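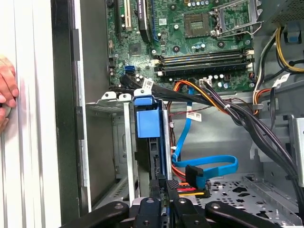

What happens to a desktop computer dropped off at the Sirmont repair room?
It is opened, stripped of any parts worth keeping and sorted by material, and the useful pieces go into machines that are rebuilt for local households.

The repair room on Paquette Street in Nuriscombe has taken in 345 desktop computers since it opened in March, according to Sirmont, the reuse group that runs it. Of those, 56 have been rebuilt and given out. Another 29 are waiting for memory or a hard drive.

Most of the towers come from offices that have switched to laptops. Many arrive incomplete. Owners often pull the memory before giving a machine away, and a board with empty memory slots or no processor can still be used if the rest of it is sound.

"People apologize for bringing us half a computer," said Rianne Michiels, who manages the room. "We take it. The case, the power supply and the cables all have a use."

Work on a tower starts with the side panel. Once it is off, the cables are checked, then the drive bays. Power leads in red, yellow, orange and black run to the drives and the board, and they are kept with the power supply they belong to.

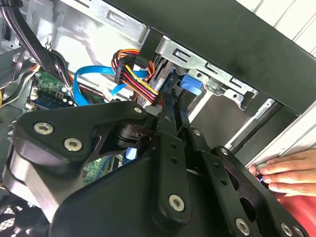
Drives are handled separately

Hard drives get the most attention. Each one is unplugged, taken out of its metal cage and logged under the donor's name. Drives that pass a test are wiped and used again. Those that fail are sent to Grutirano, a recycling firm outside town, where they are shredded. Donors can ask for a written record of either.

Data cables are kept too. Michiels said the room runs short of them more often than it runs short of drives, and she would like donors to leave them plugged in.
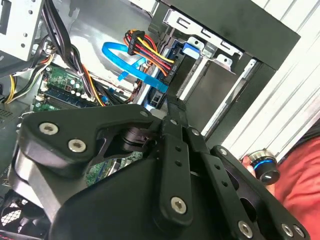

How to donate

Desktop computers are accepted until 2 p.m. on days the room is open. Monitors and printers are not accepted at present. Donors should back up their files first and bring the power cord if they still have it.

Households that want a rebuilt computer can sign up at the front desk. The current wait is 2 months. Sirmont plans to add a second workbench before the fall.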